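Speaker notes: Setting up a shared table for small sorting jobs
Ilgın Saraç, Farnent staff meeting, December 16, 2025

Slots: 20 minutes with questions. Leave the last 5 for the storage room.

Opening
Say hello to the people from Montoya, who are new to this. Ask who has put something away this week and then had to go looking for it. Wait for hands.

Main point, say it early: a table that several people use needs a marked work area and a fixed place for the pieces. If either one is missing, people start making their own piles.

The surface
We used to work straight on the wood at Gerkach. Small pieces blended in with the grain and ended up at the edge. In May we switched to plain white paper laid over the table. Cheap, and easy to replace.
- Lay the paper flat before anything goes on it.
- Two sheets side by side are fine. Butt the edges together so they don't overlap. A cube pushed over an overlap will catch.
- Tape the corners. When the paper comes up, get the old tape off too. At Gerkach we let it build up and the new sheet never sat right.
- Pen marks are allowed. A small x is enough to show where a piece starts. Change the paper when you can't tell the new marks from the old ones.

The box
One open box, black outside and light inside. The pale lining matters more than the outside color, as you can see from a standing position if a piece is still in there. No lid. We tried lids at Hellurport for two weeks and they all ended up on the floor.
Put the box next to the paper or at its edge. The middle is for work.

The pieces
Start people on one blue block. Block goes in the box, block comes out of the box, block goes back on the paper. Add more pieces when that feels dull.

(Pause. Pictures next, give them time to look.) 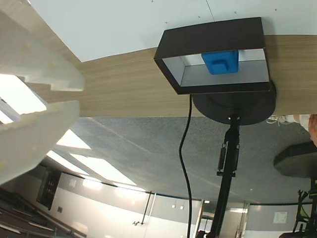
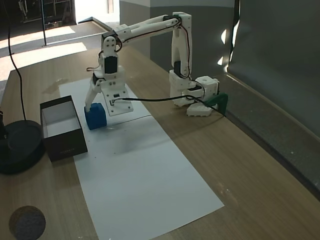
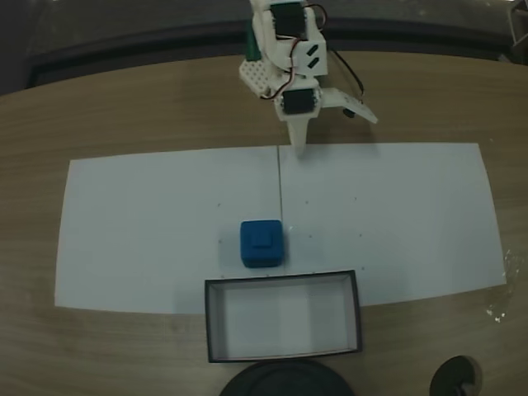 Clearing down
Whoever uses the table last does the clearing. Pieces into the box, box onto the shelf, paper stays if it is still flat. Lamps and clamps stay where they are. Moving the lamp means setting the light again the next morning, and Hellurport lost more than 2 hours to that in one week.

Questions I expect
Can we use colored paper? Yes, if it is matte and the pieces show up on it.
Who buys the paper? Each site, out of its own supplies budget.

Then go to the storage room. Bring the key.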